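How Do You Shop for a Robot?

Updated December 2023

Imagine you have been given a very big shopping bag and told to go out and buy a robot. Brilliant! But which one? Robots can paint cars, milk cows, carry boxes and hoover carpets, and a robot that is wonderful at one of those jobs will be hopeless at the rest. You can't ask a milking robot to hoover the stairs. (Please don't try, the cow will be very confused.)

Grown-ups who buy robots have to do a lot of thinking before they spend any money. They make lists, they measure things, they do sums, and then they usually cross out half the list and start again. Let's go shopping with them and see how it works.

Start with the job

The first question is never "Which robot looks coolest?", even though everybody secretly wants to ask it. The first question is "What is the job?"

We're going to follow a real shopping trip, made by a place called Sakdale. Sakdale is a stores centre that looks after pencils, rulers, glue sticks and other bits and bobs for lots of schools. At the end of each school year, boxes of leftovers come back. Everything is jumbled up, and somebody has to sort it so it can be used again.

The people at Sakdale wanted to know if a robot could help with the fiddliest part, which is the little metal things. Paper clips go in one place, binder clips go in another. A binder clip is the chunky black sort with two wire handles that you squeeze, and it can hold a really thick wodge of paper.

Easy, you might think! You could do it while watching telly. But you have fingers that have been practising since you were a baby. You can feel a clip without looking at it, and you can tell when two are stuck together. A robot hand starts off knowing none of that, so before anyone buys a robot for a job like this, they look very closely at how people do it. 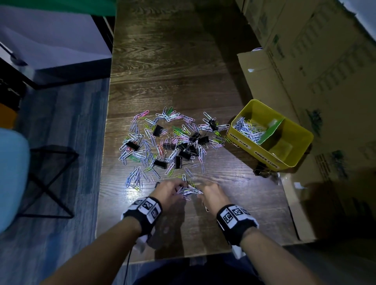
Write down the little jobs hiding inside the big job

"Sort the clips" sounds like one job, but it is lots of tiny jobs joined together. Find a clip. Decide which sort it is. Pick it up without bringing half the pile with it. Move it to the right side of the box. Let go. Then go back and do it again, and again, and again.

Each of those tiny jobs needs its own bit of kit, and each bit of kit costs money. Finding the clip needs a camera, so the robot can see. Deciding needs a computer with a program that has learned what the different clips look like. Picking up needs a gripper, which is a robot's version of a hand. Moving needs an arm with joints that bend, a bit like your shoulder, elbow and wrist.

So when somebody says "a robot costs this much", a good shopper always asks, "Which bits do I get for that?" Sometimes the price is only for the arm. An arm with no gripper is like a bicycle with no wheels!

Choosing a hand

Grippers come in all sorts of shapes. Some have two flat fingers that open and close like tongs. Some have a sucker on the end, which is great for smooth things such as boxes of cereal and pretty useless for a paper clip, as a clip is mostly holes. Some use a magnet. A magnet sounds perfect for metal clips, but think what happens when you dip a magnet into a pot of them. Up comes a great big hairy bunch!

Sakdale put three on the list: a magnet, a pair of flat fingers, and a soft gripper called the Flusix that has thin rubbery tips. The magnet was crossed out first. The flat fingers were the cheapest, and the Flusix was the best at pinching small things from a table top, so those two stayed on the list for testing.

Teaching costs money too

Lots of people forget this bit. When you get a new board game, somebody has to read the rules out before you can play. With a robot, the "reading the rules" part can take weeks, and it has to be paid for.

One way to teach a robot is to record people doing the job with their own hands. Somebody sits at a table and sorts, while a camera watches from up near their head, seeing nearly what they see. They can wear special bands on their wrists with black and white square patterns printed on them. The patterns look like tiny crosswords, and a computer can spot them very quickly and work out where each wrist is and which way it is turned. Then it has examples to learn from. It needs loads of examples, because people hardly ever do the same thing in exactly the same way twice.

What goes on the shopping list for teaching? Wristbands, cameras, cables, a computer with lots of room for saving videos, and wages for the people doing the sorting. You need a table and plenty of clips as well. The clips are the cheapest thing on the whole list, and they are the easiest to forget.
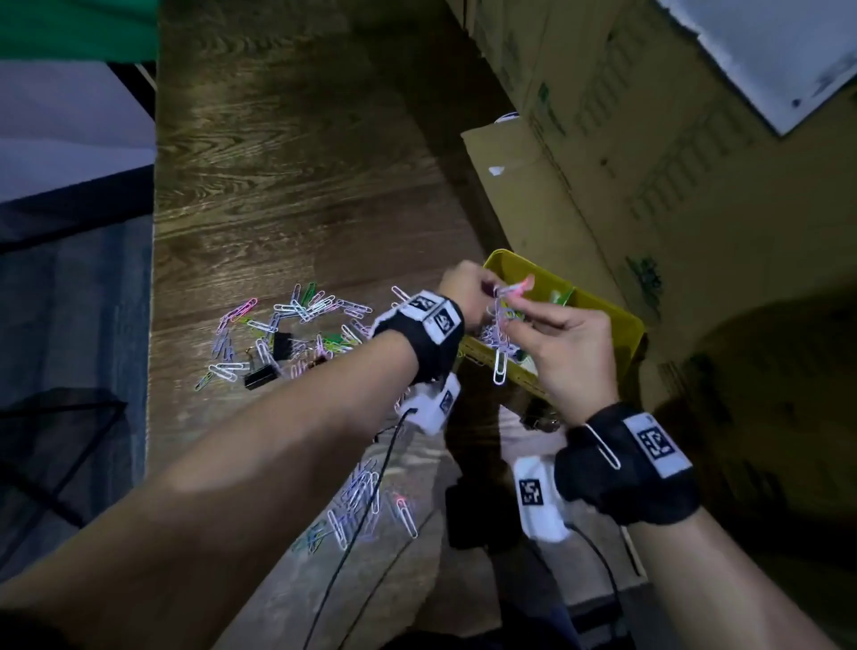 Planning for tricky days is a big part of buying equipment. If you only test a robot on neat and tidy things, you may get a nasty surprise when it meets a real mess. Paper clips love to hook on to each other, and then you lift one and get a whole chain, like the one dangling over the yellow tray from those two hands. A person can hold the top of it with one hand and use the other to help. A robot with one arm can't do that, so the planners have to decide. Should they buy a second arm, which costs a lot? Should they find a cheaper way of shaking the clips apart first? Or should the robot leave the tangles in a separate pot for a person to deal with later?

Sakdale chose the pot. It cost next to nothing, and the people there said they quite like untangling things.

Buy it or borrow it?

Have you ever hired a bike on holiday? You didn't need to own it for ever, you only wanted to ride it for a bit. Robots can be hired too!

A company called Lambrechts offered to rent Sakdale an arm for £271 a week, with a helper to set it up on the first morning. Renting means you pay a smaller amount each time, and if the robot turns out to be wrong for the job you can give it back. Buying costs much more on the first day, but after that it's yours and you can keep using it for years.

To choose between them, you do a sum. How many weeks will you need the robot? Multiply that by the price for one week. If the answer is smaller than the price of buying, renting is probably the better choice. Sakdale wanted a robot for 8 weeks to try things out, so the sum was:

8 x £271 = £2,168

Get a pencil and check it if you like! That was a lot less than buying an arm, so they decided to rent first and think about buying afterwards. The trial is planned for April.

Don't forget the boring bits

Every big shopping list has boring bits on it, and they matter just as much as the exciting bits. Here are some from Sakdale's list.

A strong table that doesn't wobble. If the table wobbles, the gripper misses.

Good lamps. Shiny tables and shiny clips can make bright patches that confuse a camera.

A barrier, so nobody can walk too close while the arm is moving.

Spare gripper tips, which wear out like the rubber on the end of a pencil.

Labels for the boxes. The robot might not read them, but the people will!

Electricity. A robot doesn't eat lunch, but it does use power all day.

Some spare money for things nobody has thought of yet. Planners have a special name for this. They call it a contingency, which is a terrific word to use at the dinner table.

What about the people?

You might be wondering if the people at Sakdale will lose their jobs. It's a very fair question, and a good plan has to answer it before anything gets bought. At Sakdale the sorters helped to write the list from the start. They knew things that the engineers didn't, such as which clips stick together and how full a box can get before it spills. During the trial they'll be the ones checking what the robot has done and writing down its mistakes.

A nearby town called Horaven is planning to do the same for its library, with a robot that moves returned books on to trolleys. Their list is very different. Books are heavier than clips, they flop open, and they never get tangled in a chain. So Horaven needs a stronger arm and a much wider gripper, and no pot for tangles at all.

Have a go yourself

You can plan a robot without spending a penny. Pick a small job at home, like pairing socks or putting away spoons, and do it very slowly. Write down every tiny thing your hands do. You might be surprised how long the list gets!

Now pretend you have 10 gold coins to spend. A camera costs 2 coins, a gripper costs 2, an arm costs 4, and a second arm costs another 4 plus 2 more for its gripper. Teaching costs 1 coin for every day. What will you buy, and how many days of teaching can you afford? Try it with a friend who has picked a different job and see if your lists match.

Words to know

Budget: a plan for how you are going to spend your money.

Contingency: money saved for surprises.

Gripper: the part of a robot that holds things.

Hire or rent: pay to use something for a while and then give it back.

Trial: a test to find out if something works before you decide to keep it.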